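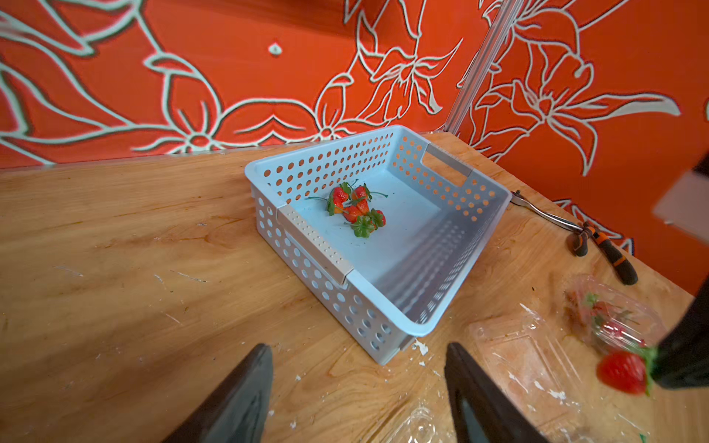
Strawberries in one of the blue storage baskets now used for the Kevell fruit table.

Kevell Community Centre extends its fruit table to the end of May

2 May 2025

The Kevell Community Centre has confirmed that its weekly fruit table will continue until the end of May, following steady demand from households in Kevell and Clullamon. The table, which opened as a short trial, offers small portions of fresh fruit at a reduced price to residents who hold a centre card.

Strawberries have been added to the range for the first time. They are supplied by Prosia, a growers' group based outside Clullamon, and are delivered to the centre on the morning of each session. Fruit is placed by hand into shallow plastic baskets with holes in the sides, which replace the deep cardboard trays used during the trial.

Jeanie Halliday, who manages the centre, said the change of container had been requested by those serving at the table. "The trays were too deep for soft fruit, and whatever was at the bottom had usually suffered by the afternoon," she said. "A shallow basket lets people see what they are getting. It can also be rinsed and put back into use the same day."

The centre has bought 70 baskets with a small grant from the district office. They are stored in the cupboard beside the kitchen and should not be taken home. Residents are asked to bring their own bag or lidded box, and to transfer the fruit at the table before leaving.

Strawberries are put out with their green tops left on. Leonora Padilla, who coordinates deliveries for Prosia, said this was the group's usual practice and that residents should leave the tops in place until the fruit is to be eaten. She advised keeping strawberries in the refrigerator in a single layer, unwashed, and using them within 2 days of collection.

"People tend to wash everything as soon as they get in," she said. "With strawberries it is better to wait. Rinse what you need under the cold tap and leave the remainder alone."

Fruit that is marked or overripe will be set aside before the table opens and offered free of charge for cooking. A sheet with two simple recipes, one for a compote and one for a baked pudding, is available from the front desk. The sheet may also be requested in large print.

Sessions will take place in the main room, with the entrance on Cairns Road. The side door will remain closed while the path is resurfaced – visitors with pushchairs or wheelchairs should use the ramp at the front. Doors open at 9 in the morning and the table closes at noon, or earlier if all the fruit has been taken. Portions are limited to two per household, and cannot be reserved by telephone.

Centre cards are issued free at the front desk on production of proof of address. Cards issued during the trial remain valid and do not need to be renewed.

The centre will review attendance and costs at the close of the month. A decision on whether the table will run through the summer is to be posted on the noticeboard in the entrance hall and on this page.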